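ok small drawer thread bc three people asked. the little two-drawer cabinet, the desk stuff, how I'm sorting it

1/ found it at the Kilel street swap, 2 dollars. Light wood, grain on top is so pretty. Almost walked past it

2/ first job was getting everything OUT. rubber bands, dead pens, a key to I have no idea what. 50 business cards from Brornus, a place I left ages ago. bye

3/ rule I stole from Dede: top drawer = stuff you touch every day. Bottom = stuff you'd be mad to lose. Thats the whole system

4/ so top gets tape, scissors, lip balm, charger. bottom gets passport, spare keys, the good stamps – and grandma's buttons

5/ handles. black bars, love them. Cecilia says swap for brass. no Cecilia

6/ if a drawer sticks, rub a candle stub along the runners. Plain white one. Did mine twice and wiped off the extra with an old sock

7/ liners: cut up a paper grocery bag. I measured wrong the first time, obviously. Leave a tiny gap at the back or it bunches up every time you shut it

8/ small stuff lives on the table till it gets a home. red box, little red bottle, the beige tray. tray is probly going in the top drawer if it fits, havent tried yet
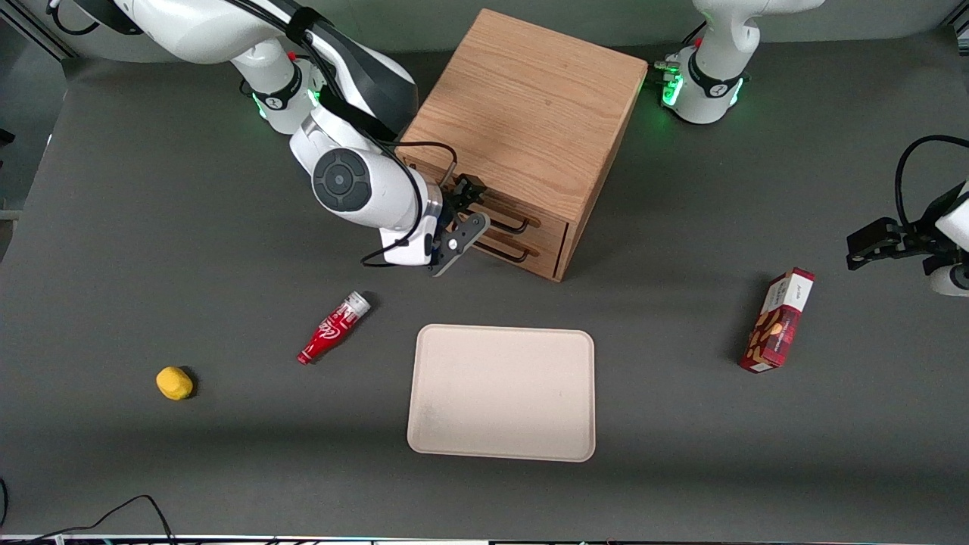
9/ someone asked about dividers. I use cut down tea boxes, Yuk-lan saves them for me. free and you can toss them when they get gross

10/ not doing labels. it's two drawers, I'll live

11/ next up is the hall closet, wich is a whole other thread. Augustina is coming over to be mean to me about coats – send snacks

12/ oh and to whoever asked, no it's not for sale lol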